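**Bench check, two-arm sorting project (team Skarkedum)**
Drokwood Robotics Club, Khattak Building, Room 282
Nov 30, 2020

Result codes: OK, FIX (run allowed after the fix), STOP (no powered motion until rechecked), N/A. A blank box counts as FIX. "Fine last time" is not a result code, and I have crossed it out twice on the team's own sheet.

The team is entering the Ralix student challenge, where two arms share one table and move small household things and plastic blocks between baskets. Their entry form says the cell is "safe by design." I asked which part of the design they meant and was told the arms are small. Small arms still have fingers that close.

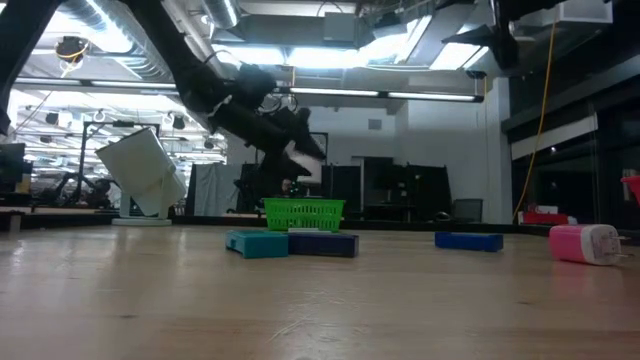 *Checked and written up by the club's safety checker. Comments are mine; the team's replies are marked as replies.*

### 1. Before power

- [x] **1.1 Arm bases tight on their plates.** OK. Checked by hand, both sides. The team wanted to show me the torque figures in a spreadsheet. I preferred to pull on the arms.
- [x] **1.2 Finger pads seated, no cracks.** OK, left and right.
- [ ] **1.3 Table holds only what is on the object list.** FIX. The pink and white charger plug is on the table with its prongs bare, and it is not on the list I was given. Reply: "It's on the new list." Then the new list has to be the one taped up. While you are at it, decide whether you want metal prongs in a gripper at all. I am told the plug is never live. I believe that it is never meant to be live.
- [ ] **1.4 Outlet strip out of reach of either arm.** OK for now. The strip runs at 120 volts and the arms do not, so treat them as separate hazards. See 1.3 before anybody gets clever with a real charger.
- [x] **1.5 Stop button tested, both arms.** OK. Pressed at rest and again during a slow move. Both arms halted. The right one sagged a little as the motors let go, so keep your hand out from under it when you press. The team's manual says the arms "hold position" on stop. They don't. Change the manual.
- [ ] **1.6 Written start-up order posted.** FIX. There is one on somebody's phone.

### 2. Motion limits

- [x] **2.1 Setup mode capped at 120 mm per second.** OK. I timed it against a ruler, since the number on the screen is typed in by the same people who want to go faster.
- [ ] **2.2 Arms keep 200 mm apart over the shared zone.** STOP for two-arm runs. The software limit works when both arms follow the script. It was never tried with one arm stalled, and a stalled arm is exactly when the other one will run into it. Single-arm runs may go ahead.
- [ ] **2.3 Limit test repeated after each code change.** FIX. The log has 6 code changes since the last limit test. I don't accept "only the vision part changed." The vision part tells the arm where to go.
- [x] **2.4 Gripper force at the lowest usable setting.** OK. A finger placed in it on purpose (mine) was pinched and unhurt. Don't repeat this at the higher setting, and don't let visitors do it at any setting.

### 3. People and floor

- [ ] **3.1 Operator position agreed before each run.** FIX, see below.
- [x] **3.2 Closed shoes.** OK.
- [ ] **3.3 No chair within reach of an arm.** OK when checked. Chairs wander.
- [ ] **3.4 Cables out of the walking route.** FIX. 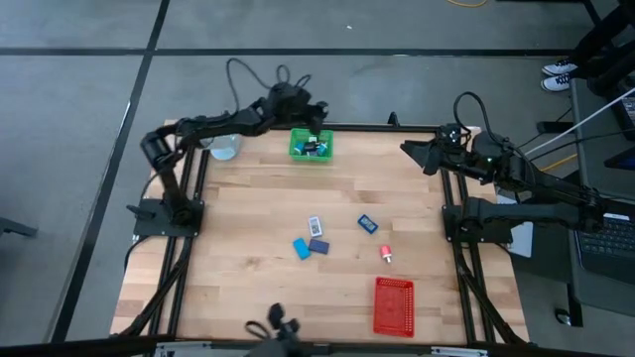
I have been through the keep-out rule with this team more than once, and each time they tell me the tape takes care of it. Tape takes care of nothing unless somebody has said what it means. There are dark lines on the floor beyond the table, one straight across and one on a long diagonal, and I got different answers when I asked which side a person is supposed to be on. The sneakers near the desk are a fair case: laced, closed, no complaint under 3.2, but I would like the owner to be able to tell me whether that spot is allowed while the arms are live. My worry is more with the right side than the left. The right arm folds out past the table edge, with its elbow next to the desk where the laptop sits, so whoever types there is typing beside a joint that moves. Move the laptop or restrict the elbow. I don't mind which. Doing neither is a STOP from the next check onward.

On 3.4: the thick black cables at the sides of the table come down toward the near corners. Those corners are also where people walk in to reset objects. Tie them to the rails. The team's reply was that the cables need slack. They need slack at the arms. I see no need for it at shin height. Same comment for the loops above the wrists: leave enough to let the joint turn, then sweep the arm through its full range by hand, power off, and look for anything that snags on the basket.

Comments on the operator rule, for the next version of the sheet:

1. One person runs, one person holds the stop. The one holding the stop doesn't look at a screen.
2. Say "live" out loud and wait for an answer. Nodding doesn't count in a room with this much ventilation noise.
3. Resetting objects is done with the arms parked and disabled. Paused is a different thing from disabled. I had to explain this, which is why 3.1 is still open.
4. If a block falls off the table, leave it there until the arms are parked.

### 4. Objects, baskets, resets

- [x] **4.1 Blocks free of sharp edges.** OK. One had a burr and was filed down during the check.
- [ ] **4.2 Baskets placed as in the reset sheet.** FIX.
- [ ] **4.3 Objects stable before the run starts.** FIX.
- [x] **4.4 Nothing breakable in play.** OK. No glass, no ceramic. Please don't add a mug because other teams have one.
- [ ] **4.5 Failed grasps logged.** FIX. The log contains successes in great detail.

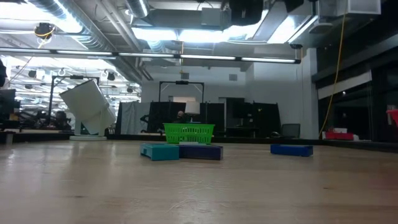 A reset sheet is only worth printing if two people following it end up with the same table. I gave the Skarkedum sheet to somebody outside the team and the result matched in some places and was a free interpretation in others. The sheet says "basket at the rear," and it doesn't say "basket flat on the wood," so a table with the green basket sitting on top of the navy block passes it, and I would have called that a fault. A basket propped up like that can tip when a finger catches the rim, and the teal block pushed flush against the navy one leaves no gap for a finger on that side either. The team says the arm should cope with messy tables, and that Ralix scores it. Good. Then write the messy tables down as test cases with numbers, so that I can tell a hard test from a careless reset. At present I can't, and I doubt the team can when they read their own results a week later.

### 5. Surroundings

- [x] **5.1 Overhead items secure.** OK from floor level. I did not go up. The yellow cable hanging near the wall should be hooked back if it is ever possible for an arm, a chair or a head to reach it.
- [ ] **5.2 People seated beyond the table know when arms are live.** FIX. The partition panels hide the table from some of the seats, and people at those seats stand up without warning. A lamp switched on during live running would do. The team offered a sound effect. No.
- [ ] **5.3 Lights do not dazzle the stop holder.** OK where I stood. Check again if a light is moved.
- [ ] **5.4 Clear way out from both sides.** OK. Keep it so during the November open evening if that is still going to happen.

### 6. Claims on the team poster

I was asked to sign off the poster too, so:

- "Works with any object." Remove. It has been tried with the objects on the list, whichever list that is.
- "Collision-free." Remove until 2.2 is closed.
- "Safe for classrooms." I won't sign this. A classroom has people in it who did not read the sheet. "Run under supervision in Room 282" is true and fits on the same line.
- "Learns from its mistakes." Possibly. Show me where the mistakes are kept, see 4.5.

### Status

Single-arm runs: allowed at setup speed once 1.3, 1.6, 3.1 and 3.4 are fixed and initialed.
Two-arm runs: STOP until the stalled-arm test in 2.2 is done with me in the room.
Poster: hold.

Recheck on request. Bring the printed list, the printed start-up order and the limit test log. I won't read them off a phone.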